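Brernham Skin Health Outreach
Progress report to the Varghese Fund, March 22, 2024

Summary

The outreach clinics are running in both districts and the first round of training is finished. Spending is within budget apart from travel, which is covered below. We are asking for one change to the timetable and no change to the total grant.

Clinics

The Brernham clinic opened in January as planned. It runs out of the side rooms at the health centre and has seen 151 patients up to the date of this report. Most came with leg ulcers, slow-healing cuts or long-standing rashes. Attendance was low in the opening fortnight and picked up once the pharmacy began handing out our leaflet with repeat prescriptions.

The Grudia clinic started later because the building had no working hot water. The landlord has since replaced the boiler. We now hold a session there every other week, with room for 20 patients each time, and the last two sessions were full. There is a waiting list, which we have not had to manage before, and the booking sheet is being redrawn to allow for it.
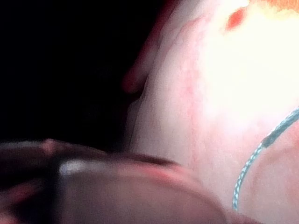
Training for community nurses was the second part of the grant. The course covers assessment, dressing choice, when to refer, and how to write notes that the next person can use. A good part of the first day goes on looking closely at surfaces, as nurses told us beforehand that they were least sure of this. Thin red lines like the faint ones running across the lower middle, and a reddish fold at the side with a darker rim, are the kind of thing we ask people to put into plain words before they reach for a label. Feedback forms asked for more time on this and less on record-keeping software. We have moved an hour from one to the other for the next course.

A total of 30 nurses have completed both days. We had hoped for more from the Grudia side, but two practices could not release staff over the winter. They have been offered places in the next intake.

Supplies

Dressings and compression bandages are bought through Sarnero. Deliveries were late on two occasions and one box arrived with the wrong sizes. The supplier has credited us for that box. We now keep a month's stock at Brernham — the cupboard there is dry and can be locked — and take what is needed to Grudia on the morning of each session.

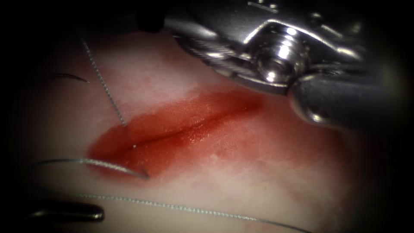

Stock is checked at the end of each clinic and the sheet is sent to the office the same day. This has cut down on emergency orders, which were costing us a delivery charge each time.

Budget

Staff costs and room hire are in line with the plan. Travel is over, mainly because the bus to Grudia was withdrawn and nurses now claim mileage. We propose to meet this from the printing line, where there is an underspend. The full figures are in the attached table.

Next steps

We would like to move the patient survey back by one quarter so that it takes in enough people from Grudia to be worth reading. Please let us know if the fund agrees to this. The second training course is booked and the rooms are paid for.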